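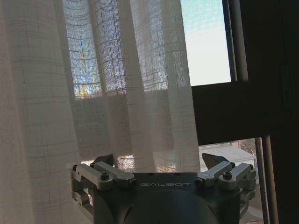 3.2 What viewers say about reunion specials

I coded 1,313 fan comments for this section, all left under recaps of the Doltport reunion special, and I'll admit I enjoyed it more than a researcher probably should (my flatmates heard a lot of them read aloud). The show ran for 173 episodes and its two leads spent most of them nearly kissing, so it's no shock that romance was the favourite topic.

What did surprise me was how relaxed people were about the truth. I'd expected commenters to sort themselves into believers and sceptics, as they did in my earlier Brikmont sample, but plenty of them happily sat in both camps - one wrote that she knew the pair were only ever mates and would be "defending the wedding" regardless. I coded these as playful belief. The category needed up to 200 comments moved across from the other two, and I re-read every one of them over a very long weekend in November. 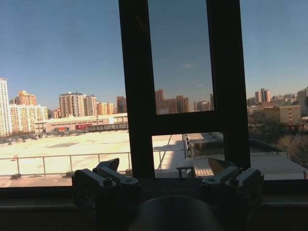
Figure 2. Window and city skyline, with a tall white tower at far left.

Playful belief was strongest among people who said they'd watched the series when it first aired. Newer fans, who'd mostly found it on streaming, wanted a firm answer and got quite cross when the cast dodged the question! I also followed up with 22 commenters by email, and their replies are taken up in Section 3.3.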